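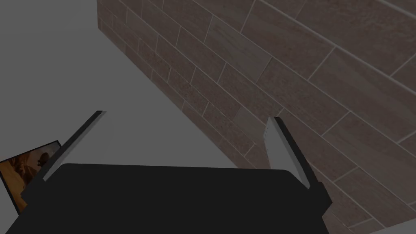

Chapitre 5
Quand la pince arrive à l'atelier : automatiser un poste, transformer un métier

Objectifs du chapitre
Décrire les étapes d'un projet d'automatisation, de la simulation à la mise en service.
Distinguer une tâche, un poste et un métier.
Repérer les compétences qui apparaissent, celles qui se déplacent et celles qui risquent de se perdre.

Deux doigts noirs, grands ouverts, sans rien entre eux : voilà à quoi ressemble souvent le premier jour d'un projet de robotisation. Le mur de carreaux et le sol gris uni n'existent que dans un ordinateur. On y essaie des angles d'approche, on recommence, on change la position du poignet, et tout cela sans immobiliser une seule machine. C'est un moment passionnant, et les opérateurs devraient y être invités bien plus souvent !

Prenons l'entreprise qui nous servira de fil conducteur. Clesora prépare des commandes de petites pièces de quincaillerie pour des artisans. Son entrepôt emploie 38 personnes et gère 2 491 références, de la rondelle au verrou à encastrer. En septembre, la direction annonce l'installation d'une cellule de prélèvement baptisée Xia, conçue avec l'intégrateur Stodis. Les premières réactions sont partagées. Certains préparateurs espèrent en finir avec les bacs du bas, qui font mal au dos. D'autres demandent tout de suite ce qu'ils feront de leurs journées, et la question mérite une vraie réponse.

Une tâche n'est pas un poste

Au départ, le cahier des charges tient en une phrase : « prélever la pièce dans le bac et la déposer dans le colis ». Or, quand l'équipe de Stodis passe du temps dans les allées, elle découvre tout ce que cette phrase laisse de côté. Le préparateur secoue le bac pour séparer deux équerres emmêlées. Il sent sous le doigt une bavure et met la pièce de côté. Il voit qu'un client a commandé des vis trop courtes pour les chevilles de la ligne suivante – et il appelle. Rien de cela ne figure sur la fiche de poste, et c'est pourtant là que se trouve une bonne part du métier.

Nous appellerons travail prescrit ce que dit la fiche, et travail réel ce que fait la personne. Cette distinction, classique en ergonomie, va nous accompagner tout au long du chapitre.

Ce qui change chez Clesora

La cellule Xia reprend le prélèvement des pièces régulières. Les préparateurs concernés suivent 30 heures de formation : reprise après un arrêt, réglage de l'ouverture des doigts, lecture des alarmes, essais sur le simulateur Nistasora. Le simulateur plaît beaucoup, y compris à ceux qui n'avaient jamais touché à ce genre d'outil. On peut y rater une prise dix fois de suite, chercher pourquoi, et finir par proposer une trajectoire à laquelle l'intégrateur n'avait pas pensé.

Tout n'est pas simple pour autant. Surveiller une machine fatigue autrement que porter des bacs. Les échanges entre collègues se raréfient quand chacun reste devant son écran. Et l'on peut craindre que les nouveaux embauchés n'apprennent jamais à reconnaître une bavure au toucher. Nous verrons comment l'entreprise a réorganisé la rotation des équipes, et ce qui reste en discussion.

Pour entrer dans le sujet

Observez pendant quelques minutes une personne au travail, avec son accord. Notez ses gestes, puis demandez-lui lesquels elle confierait volontiers à un robot et lesquels elle voudrait garder. Conservez vos notes : elles serviront à l'étude de cas de la section 5.3.

Mots-clés : cellule robotisée, préhenseur, simulation, travail prescrit, travail réel, polyvalence.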